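Ticket 43, Wisten Wi-Fi drops out in the back bedroom
Status: open again, sorry!

Hi, me again. I did everything on your list over the weekend and the Wisten still loses the bedroom every night at 10, like it has a bedtime. Downstairs I get close to 100 on the speed test, then I walk into that room with the same phone and it falls to 13 (on a good night). I moved it to channel 11, turned off the guest network, and put on the October update. No change.

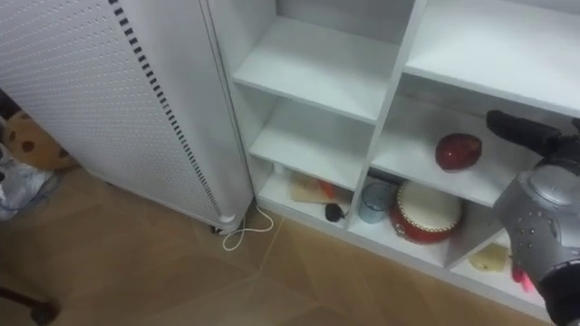 Back bedroom, wall side. Speed tests done standing near here.

Then I tried the old Jovley extender in the hallway. Better for one evening! Then the orange light came back and my laptop kept hanging on to the extender even when I was sitting right beside the router. I've unplugged it for now.

Couple of questions. Does the Wisten have some kind of nightly schedule I can't see in the app? And would the Arville mesh kit work with it, or do I have to replace the whole lot? I'm home after 6 if you want to call.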